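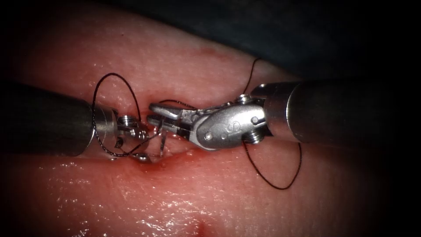 So can a machine do the chores yet. I get this question maybe twice a month, usually at dinner, usually from somebody holding a dirty plate. My answer is no, and then I get asked how come they can stitch people up and can't do a sink of dishes, and I have to put my fork down.

Writing this fast, between shifts, so excuse the mess.

I've put in 12 years fixing sewing machines and, lately, the things meant to replace the people at the sewing machines. Small shop, we do uniforms, aprons, seat covers. Last spring the owner brought in a folding unit from Tamik. Nice people. The unit takes a shirt off a tray, finds the collar, folds. Our shirt. One size, one fabric, fresh off the press. Give it a damp one and it sulks. Give it an apron with strings and you may as well go to lunch.

Strings. That's the whole essay really. Anything that hangs, loops, drags, sticks to itself. Parvathi Hegde runs our finishing table and she can pick up an apron by one string, flip it, tuck both ties and be talking about her sister the entire time. I tried to write down what her hands do, for the Tamik engineer. Got to 54 lines and she hadn't put the apron down yet.

Now the surgery thing. People see two skinny metal arms closing a cut and assume the arms are doing it. Mostly they aren't. The robots in hospitals today are mostly driven, a surgeon sits at a console and every move of the wrist starts in a human hand. Wonderful machines. But it's a tool, same as my seam ripper is a tool, only with a lot more pulleys. The lab people are trying to get the arms to do stitches by themselves, and I follow that work closer than I follow the laundry robots, becuase a suture is a sewing problem. Needle, thread, two edges that have to meet. I know that problem.

And it's a mean version of it. Curved needle, so you can't just push, you have to roll it through. The cloth is wet and shiny and gives when you lean on it. The thread goes where it likes.

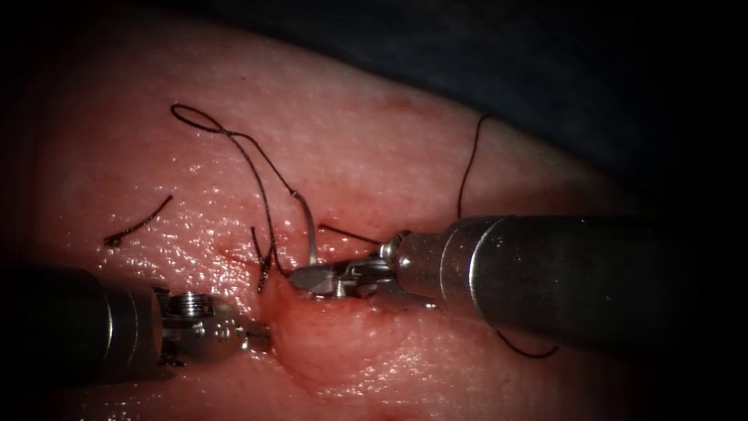
On a lockstitch machine the thread is under control every inch of the way. Spool, guide, tension disc, take-up lever, needle. We spent a century and a half making sure thread never gets to have an opinion. Take all that away and let it lie around in loops next to where you're working, one of them over here, a cut end over there, and now your machine has to know which black line is the one it wants. My eyes have trouble with that on a bad morning. Black thread on black denim, I've cut the wrong one plenty.

Yevhen Yatsenko, who used to work the bench next to mine and went off to Dostik to do warehouse arms, disagrees with me on all of this. He thinks it's a matter of practice. Show the machine enough tries and it gets it, same as an apprentice. He sent me a clip of theirs bagging groceries, 45 bags in a row, no drops. Fine, I said, what happens at the bag with the torn handle. He said they took those out.

They took those out! Every demo I've ever been to, somebody took those out. I don't think it's cheating, you have to start someplace. But the chore is the torn handle. At home nothing comes out of a tray. The sock is inside out and inside the other sock, the fitted sheet has swallowed a towel. My wife's cousin Aravind bought a kitchen thing from Marar that stirs. It stirs very well. He still chops, he still scrapes, he still washes it, and washing it takes longer than stirring did.

Where I'll give Yevhen some ground: it's getting better in the places I thought would be last. Five years ago I'd have told you no machine was going to pass a needle from one grip to another and pull slack without help, and now labs report it, on practise pads, with somebody standing by. Good. A practice pad is their version of our one size shirt though. Nobody should be ashamed of it and nobody should sell it as the real thing either.

What bothers me is how it gets bought. Our owner signed for the folding unit on the strength of a video and then cut a finishing job, Jayanthi Fernandes, who was quick and knew the seat covers cold. Unit does shirts. Seat covers are backed up, 137 on the rack when I walked past this morning. So now we pay overtime for the part that was supposed to be gone. I'd have kept her AND the machine, let it do shirts all day and let her do everything with a string on it.

Do it in that order. Buy the thing for the one job it does, keep the hands for the rest, look again in a year. If it learns aprons, great, I'll fix it when it jams.

As for the dinner plate, somebody has to wash it, and I cooked.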